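**Vultar 1703 insulated milk jug, one-litre version. Used daily since June.**

The 1703 is a double-walled steel jug with a screw lid and a push-button spout. Rated capacity is 1000 ml. Filled to the base of the lid thread it takes a full carton with a little headspace, so the rating is accurate. Filling above the thread causes the lid to weep when the jug is tilted, and the leaflet gives no fill line.

I bought it to replace a Cindano glass jug with a cork stopper, which was pleasant to pour from but kept milk cold for no longer than the carton would have done. The intended use is a breakfast table in an office kitchen, where milk stands out from early morning until the last person has had tea.

## Temperature

Tests were done with a probe thermometer through the open lid, stirring once before each reading. The jug was kept in the fridge overnight and filled with milk from the same shelf. After 6 hours on the worktop, out of direct sun, the milk had risen by 2 degrees. With the jug starting at room temperature the result was noticeably worse, and most of the rise came in the first hour. Pre-chilling is worth the shelf space.

The lid is the weak point. It has a single wall and feels cold to the touch while the body does not. Thenmozhi Mudaliar, who shares the kitchen, tried a folded tea towel over the top and recorded a slight improvement, too small to bother with every day.

## Pouring

The button opens a valve on the underside of the lid. Flow is steady at half press and becomes uneven at full press when the jug is more than half full, as air enters in gulps. For tea, half press is enough. For cereal it is slow, and unscrewing the lid by a quarter turn works better.

Drips are well controlled. The lip is sharply cut and returns the last drop inside on most pours. A carton is easier for a quick splash and needs no washing, which is the main argument against owning a jug of any kind. 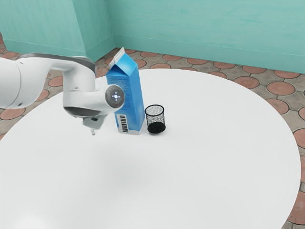

## Cleaning

The neck admits a hand up to the knuckles. A bottle brush is needed for the base. The lid comes apart into three pieces without tools, and the silicone ring has to be removed each time or sour milk collects behind it. The body isn't dishwasher safe. The lid is, on the top rack.

After two weeks the ring had taken on a faint smell. Soaking in bicarbonate of soda cleared it. Spare rings are sold singly by Tonis, though postage costs more than the part.

## Build

The handle is riveted and has no play. The base ring scratches soft surfaces and would benefit from a felt or rubber pad. Katsuhiko Ogura's older Vultar has the same handle and has lost paint at the upper rivet; mine shows no wear there so far.

## Against the Sundaram

The Sundaram jug of the same capacity is lighter and has a wider neck, so it is quicker to clean. Its flip lid doesn't seal, and it can't be laid on its side in a fridge door or a bag. Cold retention was slightly poorer in the same test.

Choose the Vultar if the milk stands out all morning. For a household that puts the milk back after each use, the Sundaram is sufficient and takes less washing up.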